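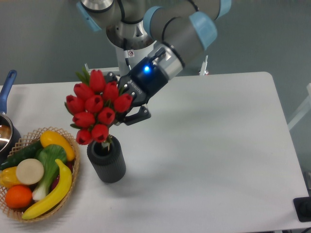
Accueil > Vie des ateliers > Automatisation > Questions fréquentes

Classé dans : Robots et métiers, Décoration de vitrines

Depuis que les bras sont arrivés à l'atelier Merkard, vous êtes nombreux à nous écrire, surtout dans les magasins. Voici nos réponses, mises à jour en novembre 2019.

Que font les robots chez nous ?
Ils préparent les décors de table et de vitrine : un bouquet de tulipes artificielles à glisser dans un vase, des fruits et légumes factices à disposer dans une corbeille. La pince à deux doigts saisit les tiges juste sous les fleurs, et c'est un vrai plaisir à regarder !

Combien de bras avez-vous ?
2, un par table. Le premier prépare la gamme Plusari, le second les commandes Hartley.

Est-ce que des postes ont été supprimés ?
Non. Les 12 personnes de l'équipe sont toujours là. Ce qui a changé, c'est la journée : moins de gestes répétés, plus de composition, de retouches et de contrôle. Plusieurs collègues ont appris à régler les trajectoires et y ont pris goût — au point de se disputer la tablette de commande.

Qui décide de l'allure d'un bouquet ?
Toujours un décorateur ou une décoratrice. On compose le modèle à la main, on choisit la hauteur et l'orientation des fleurs, puis on enregistre les positions. Le feuillage se reprend souvent à la main.

Faut-il savoir programmer ?
Pas du tout. La formation Isico se fait à l'atelier, sur le temps de travail, et on commence par déplacer le bras soi-même. Venez avec vos questions, même les plus simples !

Quel est le rythme ?
Nous sortons 300 décors par semaine. En période de fêtes, l'objectif est de 900, avec des équipes renforcées.

Peut-on travailler à côté du bras ?
Oui, en suivant les consignes affichées au poste. On ne met pas la main sous la pince pendant un cycle, et chacun peut arrêter la machine sans demander l'autorisation.

Peut-on visiter ?
Avec joie — écrivez à l'accueil de l'atelier en précisant votre magasin. Prévoyez des chaussures fermées.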